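Hanging black fabric in a small white room

I spent most of two evenings in April putting up a black backdrop in the little room at the end of the hall, and a few people have asked how it was done, so I'm writing it down while I still remember.

The room is small and white, with a white ceiling and a light panel overhead. Whatever you put on the table in there ends up with white behind it and white above it, and after an hour your eyes get tired. Angeliki had wanted black back there for a long time. She also wanted letters on it, big ones, in colors. I said I would do the fabric if she did the letters, and we shook on it.

I bought the fabric at Politis, off the end of a roll. I asked for 157 inches and the man measured it out against the edge of the counter. I had worked out that number on the back of a receipt by adding the back wall and the piece of the left side I wanted covered, then a bit for folding over. What I did not work out properly was the height. The roll was narrower than I remembered, so the piece for the left side had to be joined to get enough drop, and you get a seam going across it. I thought about taking it down to do the seam over and decided I could live with it.

Washing it first was a mistake. The label on the roll said it could be washed, and I figured it would take the shop smell out. It did, but it also put creases in that I have not been able to get rid of. I ironed the back piece on a towel on the floor, which took until ten at night, and it came out decent. By the time I got to the left piece I was done with ironing. I gave it one pass and hung it as it was.

For the hanging I looked at curtain rods and at a track system called Pralness that screws into the ceiling. The track is nice. It was also more money than the fabric, and I did not want to drill into that ceiling. Stelios Fragkou, who has hung a lot of things in a lot of rented rooms, told me to use binder clips and stop shopping. The clips came from the drawer where we keep the printer paper. There were 19 in the box, all the small metal kind, and I used fewer than I expected.

Two people make it much easier. I did the first attempt alone and the fabric kept pulling itself sideways off the clip I had just set, so that by the time I was at the far end the near end was down around my ankles. On the second evening Angeliki stood on the chair and I stood on the stepladder and we worked along from the corner.

Start at the corner. I would say that's the main thing I learned. If you start at one end and go across, all the slack ends up wherever you finish, and then you have a fat fold right in the place you wanted flat. We put clips in where the left piece meets the back piece and got that tight, then worked out along the back wall. The right half of the top edge wanted to sag, so it got more clips than the middle did. The left piece I let hang loose. It angles out toward the table and doesn't have to look like much.
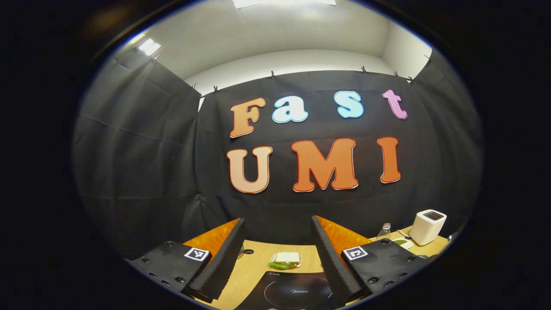
The letters took Angeliki longer than the fabric took me. She drew them on printer paper first, fat and rounded, and she is particular about curves. We had a fresh pack of 500 sheets and I noticed it going down. The lowercase "s" alone went through a whole evening of drafts. She would tape one to the kitchen cabinet, walk to the other side of the room, look at it, and take it down again.

She settled on two rows, "Fast" on top and "UMI" below it in bigger capitals. The colors are oranges and peaches for the most part, with a pale blue "a" and "s" and a pink "t". I had argued for plain white. I was wrong about that, and the white outline she left around each one does what I wanted from white anyway. Without the outline I think the darker orange would have sunk into the black a little from the doorway.

Cutting them was slow. Scissors are all right on the outside of a curve and bad on the inside, so the hole in the "a" was done with a craft knife on the old cutting mat, and so were the tight parts of the "s". She changed the blade twice. I was told to keep my hands off the table while this was going on.

Putting letters on hanging fabric has its own problems. The fabric moves when you press on it. We tried marking the positions with chalk, and the chalk did not brush off as cleanly as the package promised, so if you try this, make the marks where a letter will cover them. What worked in the end was for one of us to hold a board flat behind the fabric while the other pressed the letter on from the front. There isn't much room back there. I held the board with my arm up under the hem and could not see anything, and went by what I was told. Up. More. Too much.

The bottom row ended up a little farther right than the top row. We measured from the corner for one and from the end of the fabric for the other, and those two measurements did not agree. Angeliki saw it as soon as we stepped back. I didn't see it until she showed me, and now of course I see it every time. She says she will move it when the letters need redoing.

A few practical notes for anyone doing the same.

Buy more height than you think. Width you can fake with a gap at the end. Height you can't.

Black fabric picks up everything. I keep a lint roller on the shelf by the door now. The Trereo ones from the supermarket are fine, and a damp rubber glove works almost as well if you run out.

Small clips hold better than big ones on thin fabric. The big ones I tried were heavier and tipped forward.

If you can iron the fabric on the day you hang it, do that. Mine sat folded on a chair overnight after I ironed it, and a couple of the fold lines came straight back.

The table stayed where it was. It's a light wood top and it looks better against the black than it did against the wall, which I had not thought about beforehand. The ceiling is as white as ever and there is still plenty of light. I had worried the black would make the room feel like a closet, and it does feel smaller, but it's easier to sit in. I was in there until dinner yesterday and my eyes were fine.

I still have clips left over, and a strip of black fabric too narrow for anything. Stelios has asked for the strip. I may use the clips to pull some of the slack out of the left side, if I get the stepladder out again this month.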